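Visite du laboratoire de manipulation de Nerby
Compte rendu de Lempi Kuusisto

La visite portait sur la couche logicielle, le matériel ayant déjà été traité dans le compte rendu de décembre. Ville Rantala nous a reçus devant le poste de tri : deux bras, des bacs bleu et jaune, un panier jaune plus haut. Les tubes et les petits cartons servent de jeu de référence.
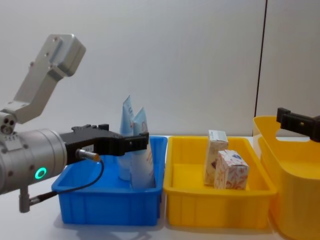 La planification est centralisée. Un seul processus, Brilden, calcule les trajectoires des 2 bras dans un espace de configuration commun et réserve les volumes par intervalles de temps. Temps médian de calcul : 59 ms, contrôle de collision compris. En cas d'échec, le planificateur relance jusqu'à 6 fois avec une graine différente, puis rend la main à l'opérateur.

Côté perception, le point faible reste le plastique transparent. La carte de profondeur y est lacunaire et la pose est estimée à partir du contour dans l'image couleur. Elli Väisänen a constitué pour cela un jeu d'environ 1 163 vues annotées. La consigne de prise vise le haut de l'objet, entre les deux doigts, avec une marge latérale réglable par classe.

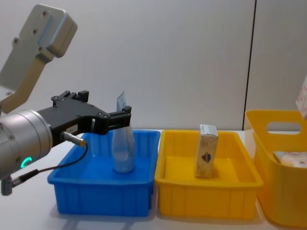

Questions restées ouvertes

Le format des journaux n'est pas figé, et la relecture hors ligne exige la même version de Brilden qu'à l'enregistrement. Teemu Koskela doit nous transmettre le schéma provisoire.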